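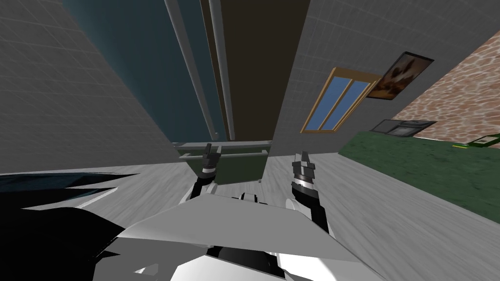 Wideta: a data card for a set of arcade brawler play logs

Status: usable, with the reservations below
Maintainer: Lindiwe Van der Merwe
Last revised: October

What it is

Wideta is 828 play logs from Clostatach, a side-scrolling beat 'em up that came out in arcades and then got a home version with an extra mode. Each log is one credit, from the first button press to the name entry screen or the game over, whichever came first. The home version makes up 570 of the logs. The rest are from the arcade board.

The usual claim about Clostatach is that the arcade board gets harder when you play well. People repeat it on forums as settled fact. I started the set to find out, and I remain unconvinced. Most of the runs that seem to show it come from stage 4, where the enemy waves are bigger anyway.

Files

runs.csv — one row per credit
hits.csv — one row per hit landed or taken
stages.csv — stage names and the order they were played in
notes.txt — whatever the player typed afterward, unedited

Columns in runs.csv

run_id: a plain integer. Gaps are logs I threw out.
version: arcade or home.
player: a code, not a name. Don't ask me for the key.
character: one of three. The home mode's hidden fighter is logged as "other".
route: left or right at the warehouse fork. Blank if the player never got there.
score: as shown on screen at the end.
weapon_time: seconds spent holding a weapon. See below before you use this one.

How it was collected

Arcade logs were read from memory while the game ran in Omham, an emulator front end. Home logs came through the same tool with a different memory map. Omham's timing was off by a frame or two in early builds, and I did not redo the runs made on those. Their ids are all under 500. If your work depends on exact frames, drop them.

Known problems

weapon_time counts a thrown pipe as held until it hits the floor. A player who throws everything looks like a weapons expert. I would not build an argument on it.

Scores above the counter limit wrap back to zero. I know of two such runs and suspect there are more.

The players are not a fair sample of anybody. Most of them had finished the game before, and several learned the same route from the same guide. Any average you take from this says something about that guide.

The Treloar patch, which claims to restore the "original" difficulty, was used in none of these runs. I have seen no proof that the difficulty it restores ever shipped — the patch notes cite a magazine preview and nothing else.

What not to use it for

Please don't rank players with it. Please don't train a bot on it and tell people the bot plays like a human, either. hits.csv leaves out movement between fights, so there is a lot of walking it knows nothing about.

Changes

Run 711 had its version field wrong and is now marked home. The stage 6 name was misspelled in stages.csv and has been fixed. The route column used to say "up" and "down", and old scripts that expect those words will break.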